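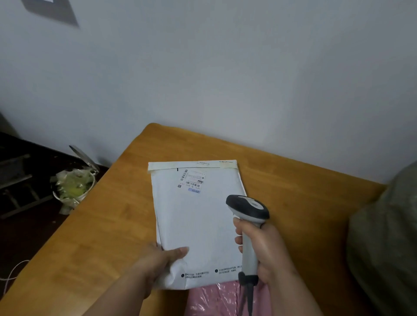 Photo: Simão Caldeira

3 min read

The Ditdale Padded Mailer, Size 2

We have been selling padded envelopes at Linstead for long enough to have opinions about them, and the chief one is that most are terrible. They split along the side seam the moment a hardcover book goes in on an angle. The strip peels off in four pieces. The flap sticks to your sleeve, then to the bench, then to anything except the envelope.

The Ditdale is the one we kept. It's a plain white mailer with bubble on the inside and a strip across the top, and it has the charisma of a dinner roll. It also gets to Toledo with the contents in the same number of pieces they left in, and our customers seem to prefer that to charisma.

What fits

The Size 2 takes a trade paperback, a pair of kids' socks, a phone case, a modest teapot lid or one scarf if you fold it like you mean it. It will take two paperbacks if they're thin and on good terms. It will not take a framed photo. People keep trying this, and Hywel Bowen at our returns desk would like them to stop, as he is the one who opens them.

If you can't decide between the 2 and the 3, put the item on a table and picture it wearing the envelope. If you're wincing, go up a size.

What you get

A carton holds 126 mailers, packed flat. We asked the factory why 126 and were told it was what fitted, which we found hard to argue with. Cartons are light enough for one person to carry and just wide enough to catch every doorframe on the way.

Smaller packs of 30 are available for people who sell the odd jumper online and live in an apartment with one cupboard. The price per mailer is a bit higher in the small pack. You're paying for the cupboard.

The seal

Peel, fold, press. Press harder than you think, along the whole flap, and give it a few seconds before you throw it in the bin with the others. The glue is a one-shot affair. If you've sealed it and then spotted the thank-you card still sitting beside the kettle, you have two choices: a fresh mailer, or a less grateful customer.

In November we had a run of complaints about flaps lifting. Nearly all of them came from unheated garages. The glue doesn't care for the cold any more than you do, so bring the carton inside the night before.

Labels

The outside takes thermal labels and ordinary stick-on ones equally well. Put the label on before you fill the envelope, while it still lies flat. A label stuck over a lump gets a crease through the barcode, and then somebody at a depot has to type in the number by hand while thinking about you. Ballpoint works on the surface. Felt pen smears for a minute or so, and gel pen smears until you retire.

Colour

White. We stocked a grey one for a while under the Riteck name and sold 204 of them in a year, most to the same dentist. There are none left and we aren't getting more – sorry, dentist.

A fair warning about white: it shows everything. A mailer that's been through two depots and a wet porch will look as if it has lived. The padding doesn't mind, but if you're sending a wedding present, put it in a box.

Recycling

The outer and the bubble are the same kind of plastic, so the whole thing can go to a soft plastics drop-off where there is one. Cut the paper label off first. Or reuse it – slit the top neatly, tape it shut next time, and cover the old address completely unless you'd like your parcel back.

Delivery

Orders leave our warehouse the next working day and take around a week outside the city. They arrive in a cardboard box. We did try sending the small packs in one of the large mailers, and Hywel has asked us to leave it at that.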